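Big sim week over here! I've been comparing two ways of grabbing things in a virtual kitchen, and I have a lot of feelings about fingers now. Thread.

1/ Quick setup for anyone new: two simulated arms at one small counter, tiled walls, a clay pot with two tiny loop handles. Everything runs in Pemeck, our in-house simulator. The controllers are Dorora (compliant, gives a little when it touches something) and Caron (stiff, goes exactly where you told it to).

2/ Hideaki Shibata built the counter layout and I love him for it. The pot is a great test object. Round wall, rough rim, handles you can snag a finger on - so many ways to get it wrong.

3/ First round was stiff control only. 2,636 tries, all overnight on the Altel machine. Caron is FAST. It also treats the rim of a pot like it isn't there, and the contact forces went through the roof every time the approach was a hair off.

4/ Second round, compliant control, 3,216 tries. Slower to close, much calmer when a finger brushes the clay. I watched replays for most of an afternoon and kept grinning at my monitor.

5/ Two views from the kitchen:

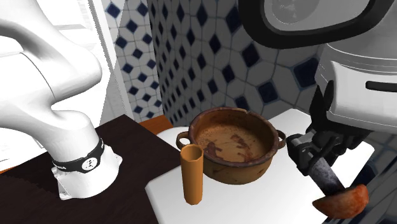
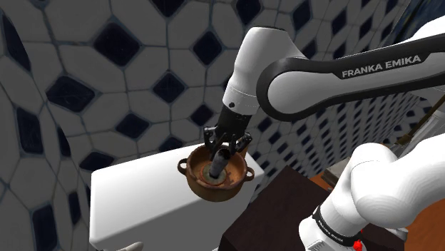 Same clay pot in both. First one has a long utensil in the gripper with a reddish-orange chunk of food at the end, second one has the fingers on a dark cylinder standing inside the pot.

What I learned about the fingers

6/ Long thin things are harder than I expected. Hold a utensil near one end and any weight at the other end wants to twist it in your grip. More squeeze helps up to a point, then you just get jitter. Moving the grasp closer to the balance point helped way more.

7/ Upright cylinders are friendlier, but going down into a pot leaves you very little room on either side. Open the fingers too wide and you hit the wall. My fix was to limit the opening before the descent, and I wish I'd done that in February.

8/ Camera placement matters so much here! From above, the gripper hides the exact spot you care about. A low side view loses the bottom of the pot. I'm running both now and letting the policy sort it out.

9/ Where I've landed: Dorora for anything that touches the pot, Caron for the long moves through open air. Switching between them costs around 490 milliseconds at the moment. I think a lot of that is my own sloppy code.

10/ Still on the list: 3 more finger shapes, a softer pad material, and a friction sweep on the clay. If you've tuned pad friction in sim and had it hold up on real hardware, please tell me what you did - replies are open and I'll read every one.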